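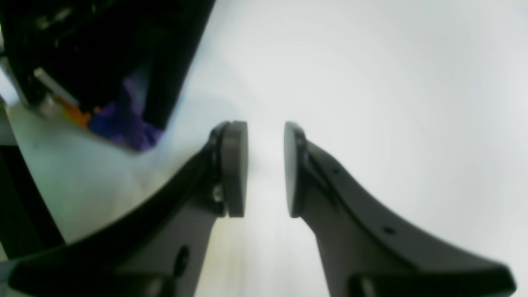 Par Dinesh Namboodiri
17 octobre 2024 — Bandes dessinées, Opinions

Je relis « Lilel » pour la deuxième fois et je n'en démords pas : la bande dessinée à suivre, en fascicules, un peu chaque mois, reste la plus belle façon de raconter une histoire en images ! J'entends déjà les amateurs d'intégrales (j'en ai deux dans ma propre famille). Ils attendent que tout soit fini, achètent le pavé de 936 pages et l'avalent en un week-end. Très bien pour eux. Mais ils ratent l'attente, et l'attente fait partie du récit.

Prenez le numéro 10, paru en avril. Astwood le termine sur une porte entrouverte, sans un mot de dialogue, et j'ai passé un mois entier à me demander qui était derrière. J'en ai parlé à ma sœur, à mon libraire, à un inconnu dans le train — il avait sa théorie, meilleure que la mienne. En recueil, on tourne la page et c'est réglé.

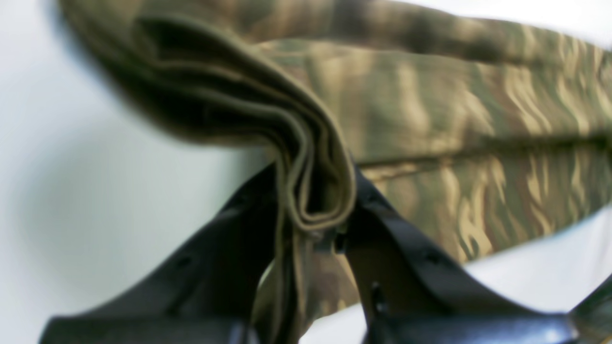
Le noir et blanc, voilà l'autre reproche qu'on fait aux petits éditeurs comme Prilto : ça ferait pauvre. Quelle drôle d'idée ! Panicker, qui encre la série, travaille au pinceau et ça se voit à chaque case, surtout dans les scènes de jungle du numéro 2. Un tissu camouflage à rayures de tigre, avec ses traînées sable sur fond olive et brun, c'est déjà du pinceau, des coups jetés presque à la verticale ; elle en tire des uniformes qui se fondent dans les fougères, avec de l'encre et rien d'autre. J'ai mis une bonne minute à repérer le troisième soldat.

Alors oui, le papier est mince, les agrafes rouillent et mon exemplaire, numéroté 1188, a déjà un coin corné. Je le prête quand même. Achetez un fascicule, un seul, chez le libraire le plus proche, et lisez-le jusqu'au courrier des lecteurs. Le mien y est passé une fois, j'en suis encore tout fier !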